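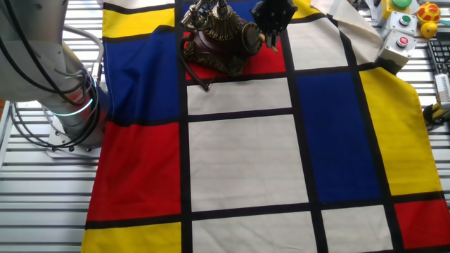 The bench at Murnness, with the phone on the block-pattern cloth.

Lists > Ekambridge Shop > Robots and Motion > Re: dialing a rotary phone with an arm

Archive Threads Search Join Help

From: Simão Vilela
To: ekambridge-shop list
Date: Aug 19, 2022
Subject: Re: dialing a rotary phone with an arm

Hello all, and thank you for the many kind replies, both on the list and the ones that came to me privately. I've been slow to answer and I'm sorry about that. My evenings have gone to the arm, and then the rest of the evening goes to standing next to the arm with a cup of tea wondering what it thinks it is doing.

I'll take the questions from the last message in order, more or less.

> Great project. I tried something like this years ago with a
> homemade gantry and gave up when I couldn't keep the fingertip in
> the hole past the halfway point. It would climb out and skate
> across the face of the dial. Are you pushing with the gripper
> fingers or with a tool? And are you following a fixed path or
> feeling your way around?
>
> Also, what are you using to hold the phone still? Mine walked all
> over the table. I ended up with a strip of rubber under each side
> and it still walked.

Your skating problem is exactly the one I had for the first week. A rotary dial looks like a simple circle until you try to follow it with something stiff. The face on this phone is tilted, so a path that is round in my drawing is wrong by a little bit everywhere, and a little bit is all it needs to ride up the side of the hole. I started with the bare gripper fingers, which are far too fat for the job, and spent two evenings blaming the software before I admitted it.

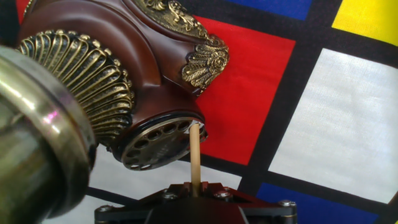

The tool question took me longest to settle, and I'm still not sure I have it right. I went through a pencil (slippery), a bolt with tape on it (scratched the finish, and I felt terrible) and a pen cap, and then I came back to the plainest thing in the scrap bin. It's a wooden dowel with the tip rounded over, standing straight up out of the mount between the two middle hex screws. Wood has a bit of grip against the dial and it's kind to the finish, and if I crash it I would much sooner break a dowel than a phone. What I would change is the length. When the tip comes up to the lower edge of the dial, as it does there, the mount still has some room below, but on the way around to the finger stop one of the brackets gets closer to the body than I like. I plan to cut the next one longer and see if it starts to bend.

As for the path, it's a fixed arc for now, with a small pause at the start where the arm settles into the hole before it begins to pull. I measured the tilt of the dial by touching the rim in a few places and letting Allilum fit a plane through the points. If you haven't used Allilum, it's the little motion package a few of us have been passing around, and the latest version finally lets you jog in the tool frame without doing the math on the back of an envelope. My dialing script is 638 lines and I am not proud of most of them. A good third is me catching mistakes that I no longer make. You're welcome to a copy if you promise to be gentle.

Feeling the way around would be the better answer, I'm sure of it. I have a force sensor on order from Kiiskinen, and the last word from them was 21 days, so I'm trying to get the fixed arc as good as it will go in the meantime. The low digits are the easy ones, naturally. A 2 is lovely, a short tug and let go. The zero is a long trip and it's where I lose the hole if I lose it at all. So I've been using 227 as my practice number, because it gives me two short pulls and one longer one, and I can run it over and over without wanting to throw something. It went through cleanly on nearly every try last night – I may have done a small dance.

On the phone walking: yes! Mine did too. It's a heavy old-fashioned looking thing with brass all over it, and I assumed the weight would be enough. It wasn't. The cloth made it worse, since the phone and the cloth would slide together over the metal slats. I now have grippy shelf liner between the cloth and the table, and that cured nearly all of it. I kept the cloth anyway because the thick black lines are so handy for putting the phone back. I set it up on the red block near the middle every time, and the start point in the script stays close enough that I only need to touch off once. My one complaint is the creases, which creep back however I smooth them.

Two things I could use help with, if anyone has the patience:

First, the cables. They hang along the outside of the arm in big loops and I worry about them every time the wrist turns over. If you've found a tidy way to dress a thick bundle without making it so tight that it tugs, please tell me what you used and where you put the slack.

Second, the coiled cord on the handset side. I would like to move on to lifting the handset next, and I can picture that cord springing around and catching on everything. Should I tie it back, or let the arm learn to live with it?

I'll be at Murnness most evenings through the rest of August, so do come by if you're near Ekambridge. The kettle is on the shelf by the drill press and the good mugs are behind the bad ones.

Warmly,
Simão

Related threads
Re: Fitting a plane to touch points
Allilum: jogging in the tool frame
Shelf liner, rubber feet and other ways to stop things sliding
Kiiskinen force sensor, mounting plate drawing
Open evenings at Murnness
Cable dressing for small arms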